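The Coat Problem

The folding machine was supposed to be finished by December. It is a sensible idea on paper, as most household robots are: two arms, a cheap camera, a box of motors, and the end of the laundry pile. Kobe De Smet has been building his in a shared workshop called Itilier, and at home when the workshop is closed, and he still folds his own clothes.

The bill for parts stands at 399 euros, which he mentions often. The evenings he doesn't mention. I have read enough cheerful build logs to know that this is the usual way of keeping the books.

Towels went well. A towel is a rectangle and stays one. On the bench at Itilier the machine, which goes by the name Ostis, got through a stack of them with only a few ending up on the floor, and there was applause. T-shirts were slower. Of 75 attempts, 39 came out as something a reasonable person would put in a drawer, and De Smet calls that promising. I'd call it a coin toss with a power supply.

Then there are coats. A padded coat has air in it, a hood that won't lie down, a zipper that is stiff where everything else is soft. Two fingers can take hold of a hem easily enough. Knowing what the far sleeve will do next is another matter, and a bed gives way under the whole business in a manner no workbench does.
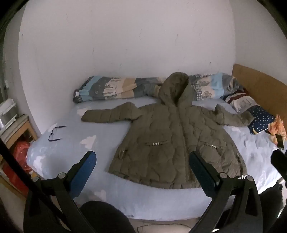
Araújo, who shares the bench, thinks I'm grading the thing too hard. Nobody asked the first washing machines to sort the socks, he told me, and if two fingers can learn one coat by spring, the second coat will come faster. He would rather see it fail on a real bed than win on a table.

Fair enough, though I have been hearing about the second coat for as long as I've covered home automation. The software, a free package called Ditley, has been rewritten seven times so far, and each version has been good at whatever was lying in front of it that week.

De Smet plans to change the finger pads next, then the wrist. He wants more grip and less pinch, and he has ordered a softer rubber to try. The old pads are in a jar on the windowsill. Folding a coat by hand takes him 7 seconds. He timed it for me, twice, and hung it up afterward.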